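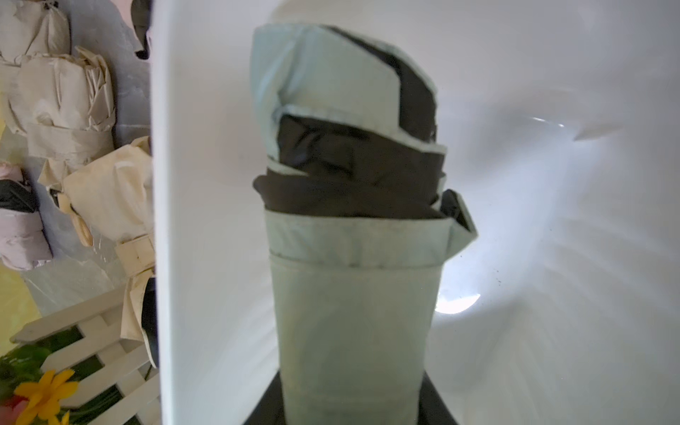

About Zirnotness

Zirnotness tests robot grippers for shops and small warehouses. We work with soft and folded goods: umbrellas, scarves, bagged clothing.

Our fault log began with the Prenar cell. On 15/07/2018 its gripper closed on a fabric strap, read the strap as a full grip and lifted. The item fell and the arm did not stop. Of 141 picks that day, 17 failed the same way.

Every cell we pass now has 2 separate grip checks - finger force and item weight. Fault reports are open to clients.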